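Re-seating the fingers and resetting the wrist camera on a Venik arm

If you've inherited one of the older Venik bench arms, as I did when we moved the Gondier cell over to glassware and tumblers, you'll know it's a lovely patient machine that asks for a bit of fuss every so often. The fuss mostly concerns the gripper. I've written up the way I do it, partly for whoever takes over the cell after me, and partly because the Kekana manual that came with ours covers the job in two sentences and a very small drawing.

Put the kettle on first. Allow yourself 70 minutes if you haven't done one before, and don't start it just before you're due somewhere else.

What you'll want on the bench: a set of metric hex keys, a clean lint-free cloth, a little isopropyl, the low-strength threadlocker, a feeler gauge, and a tumbler you don't mind dropping.

Getting the arm safe

Send the arm to its service pose from the pendant, then switch off at the controller and hang your tag on the isolator. Bleed the air if yours is the pneumatic version (ours is electric, bless it). Give the wrist a gentle push by hand. If it sags, the brake needs looking at and you should stop there and sort that out before you go anywhere near the fingers.

Taking the fingers off

Mark each finger and its carriage with a dab of paint pen so they go back on the same side. I once skipped this and spent a whole afternoon chasing an offset I'd made myself. Back the screws out evenly, a turn at a time, and slide the fingers straight down. Wipe the mating faces until the cloth comes away clean, and check the pads for glazing. A glazed pad looks a bit like an old bicycle brake block, and sanding it only buys you a week or so.

Putting them back

A tiny drop of threadlocker on each screw, fingers up against the shoulder, and nip the screws up just enough to hold. Close the gripper slowly on the feeler gauge, let the fingers find their own level, and then tighten properly. Power up and run the open and close cycle 30 times at low speed with your ear close to the guard. You're listening for a tick at the end of travel.

Checking the wrist camera 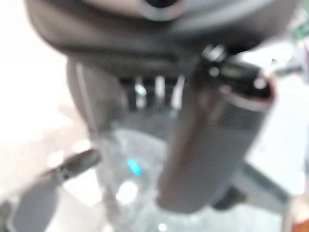
The wrist camera on the Venik sits so close in that the gripper is always going to take up a good share of its view, and no amount of fiddling with the bracket will change that. Don't go chasing sharp focus on the housing. With a dark tumbler up beside the fingers, the big curved housing across the top is nothing but blur, and I'm quite content with it. I look at the rim of the tumbler instead, where the pale ring stands out from the dark opening and gives you something to judge the lean by. Clear pieces are harder, as you can tell from the mottled glassy one lower down with its round white reflection, so do your setting up on the dark tumbler and try the clear stuff afterwards. If the reflections bother your software, turn the bench lamp down before you touch the exposure.

Once you're happy, save the camera settings in Fliltus under a new name and leave the old set where it is. Our working distance is 148 mm from lens to bench at the check pose, though yours may well differ if somebody has shimmed the bracket. Write your own figure on a bit of tape inside the controller door.

We redo the whole job every 700 hours, and have a quick look at the pads whenever the bench gets a wipe-down.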